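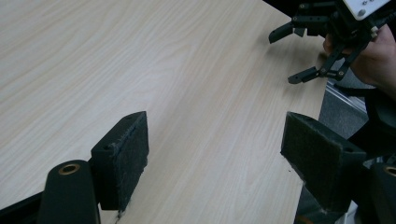 Ollik hand grippers and the Clotico cloth method: a review

Bought the pair for the felt pads. Bare black fingers slip on thin cotton, felt grips it. Pads do fray at the edges, mine shed little fibres within a month. Brass inserts in the mounts look solid, no play yet.

The Clotico method is simple enough — a person does the folding by hand with both grippers, the policy learns from the recordings. No robot needed until the end. We did 560 demos over October, cloth out of basket, on to table.

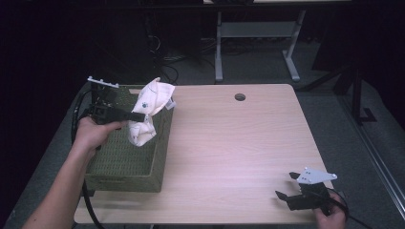

Results

Trained on the lot, 200 trials on the arm. 184 good. With the demos cut to a third it fell apart, so dont skimp. Of the misses most were the cloth bunching when it was pinched low down, a thing the wrist view is poor at. Adding the head view helped alot.

Cables are a nuisance. They get everywhere, I'd pay more for wireless.

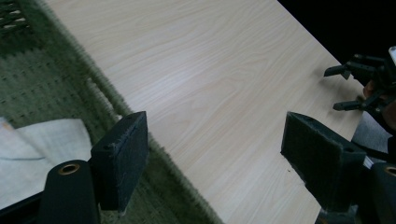
Georgiev, Tresham

Score: four out of five. Weight fine for an hour, sore thumbs after two. Spare pads come in packs of 18 — order them with the kit, delivery was slow.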